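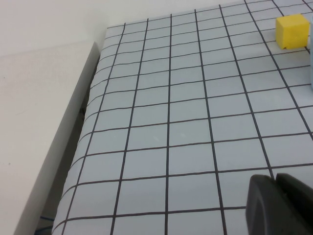

Wrist view, fingers slightly apart low over the grid, yellow foam cube on the far side.

Apr 3, 2019, bench notebook, Climosen cell

Tsion and I finally sat down this morning with the house rules for the tabletop cell, the ones we have been promising each other since February, and I want to get them down while the coffee is still working and I still remember who agreed to what. Most of it we do already out of habit. But Aušra Šimkus starts using the bench next week, and habits are a poor thing to hand to a new colleague, so please read this kindly, Aušra, and scribble in the margins wherever I have been unclear!

Speed first. With anybody's hands over the grid, the arm stays in the slow mode, and our own cap for that is 175 mm per second at the fingertips. The number is ours, written on the Dorby risk sheet, and it is lower than it strictly has to be. Tsion would have gone lower still and I was glad to be talked most of the way there. The enabling switch stays in the hand of the person standing at the table and is never passed across it while the arm is live. If you want to swap, let go, let it stop, hand it over, start again.

Next, the floor height. The software floor keeps the fingers 8 mm above the sheet unless a grasp is being run on purpose, and it gets checked after every tool change, with the feeler block from the Hindolard drawer. Three touches, in different corners, and write down the worst of them (I know, I know, I have been writing down the nicest). The sheet curls over at the border of the table, so please don't use the very edge as one of your corners.

Cables. Anything running beside the table gets a look before power-up, all the way along, and a proper tug at the clamp. I would so much rather lose a minute to that than an afternoon to a snagged connector, and I say this as the person who lost the afternoon.

Then the layout rule, which took us the longest, as we are both fond of our own arrangements. Objects go out before the arm is enabled, and once it is enabled they are left alone, even when something is leaning in an annoying way and your fingers itch to fix it. Cups, cubes, the rack with the flower caps, all the same. If it needs fixing, you stop the arm, fix it, and note it in the log as a new layout.
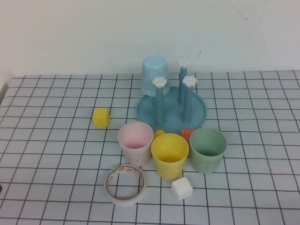
Does a protective stop count as the end of a run?
Each one closes the run, and the next start gets a fresh log number, even if all you did was clear the stop and press on.

Log numbers carry on from 769, the last one in the Zavala binder. Tsion is typing up the speed page tonight and I have the cable page. The floor height wording still needs another go, so leave a gap for it on the wall sheet.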